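Modules / Timber and Simple Mechanisms / Unit 5 / Handout 2

Search this module Enter keyword Go

Unit 5, Handout 2: The spring clothespin and the turned bowl

Read before the practical. Bring this sheet and your notes from April on grain direction.

1. Scope

Two small wooden articles are treated together. The spring clothespin is a mechanism made of three parts. The shallow bowl is a single part with no mechanism, and is used in the practical as a holding dish. Both depend on the direction of the grain, though for different reasons.

2. The clothespin: parts and terms

Leg: one of two wooden halves, normally identical. A pair of legs is cut from the same section of timber where possible, so that both move by the same amount in damp air.

Jaw: the end of the leg that closes on the line. Most patterns have a rounded notch a short way behind the tip to take the line.

Tail: the opposite end, pressed between finger and thumb. The inner face is tapered so that the tails stand apart when the jaws are shut.

Spring: a coil of steel wire with two arms. The coil lies across the pin between the legs and serves as the pivot. The arms pass over the outer faces and seat in shallow grooves.

3. Action

Each leg is a lever of the first class, with the pivot between effort and load. Let a be the distance from pivot to the point of pressing and b the distance from pivot to the jaw. Ignoring friction, the force needed at the tail to begin opening the jaw is

F(tail) = F(jaw) × b / a

Because a is usually larger than b, the hand supplies less force than the jaw exerts. The jaw opening is reduced in the same ratio. A pin that opens easily therefore opens a short way, and a thick blanket edge may not fit.

The spring is loaded in torsion. Within its working range the torque is taken as proportional to the angle of twist:

T = k × θ

Note that θ is not zero when the pin is closed. The spring is fitted already twisted, and this preload sets the gripping force on a thin cloth.

4. Timber for legs

The grain must run the length of the leg. Short grain at the spring groove is the usual cause of breakage – the wire arm acts as a wedge and the split follows the grain to the edge. Pale, close-grained woods such as beech and birch are common. Strong colour is avoided, as some timbers stain wet cloth.

The Prastorden pattern, used for the reference set in this unit, has a straight outer face and one groove per leg. The Jellska pattern has a second groove nearer the jaw. Moving the wire arm to it alters the loading on the leg. Do not mix legs from the two patterns.

5. The holding dish

A shallow dish is preferred to a deep one for small parts. The contents can be seen from above and lifted out without tipping. A raised rim stops a loose coil from rolling off the bench. Dark timber gives good contrast with pale legs, less with a dark spring, so look for the coil first when sorting. 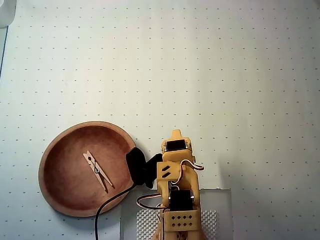 Fig. 2. Spring clothespin in a shallow reddish-brown wooden bowl with raised rim.

Turned dishes move across the grain as they dry and become slightly oval. Wipe with a barely damp cloth and dry at once. Do not soak. The Haruna finishing oil in cupboard 6 may be used on bowls. It must not be used on clothespins, as it transfers to fabric.

6. Practical

a) Take one pin from the dish. Measure a and b with the steel rule and record both.
b) Hang the pan from the lower tail as shown on the bench card. Add masses until the jaw just opens. Record the load.
c) Calculate the jaw force. State the assumption made about friction.
d) Slide the legs off the spring sideways. Do not prise them apart. Eye protection is required for this step.
e) Sketch one leg and mark the grain direction.
f) Reassemble and return the pin to the dish.

Write up in the Zaltel workbook, one page per pin. Give units throughout.

Related items
Unit 5, Handout 1: Levers and pivots
Unit 5, Bench card: Loading a tail
Unit 6, Handout 1: Pegs, dowels and wedges
Finishes for household woodware
Room 351: bench rules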